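Help us teach a robot to tidy up

I'm Wilfredo Tan and I look after the demo sessions at Tillar. We've more than 2,000 examples for our kitchen tidying model and it still needs lots more, so I'm after 5 people who'd like to steer an arm through everyday jobs – no experience needed, I'll teach you!

What you'd be doing

You guide the gripper by hand, we record it, then you shuffle things about and go again. At the moment it's baskets and trays, so expect plenty of plastic.

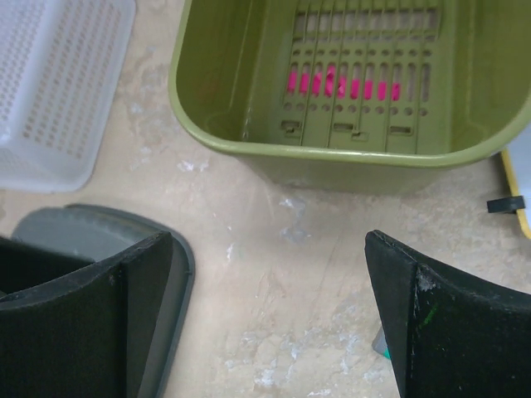

How to join

You need to be 18 or over. Drop me a line at the Fetport desk by Feb 24, 2024 – I'd love to hear from you.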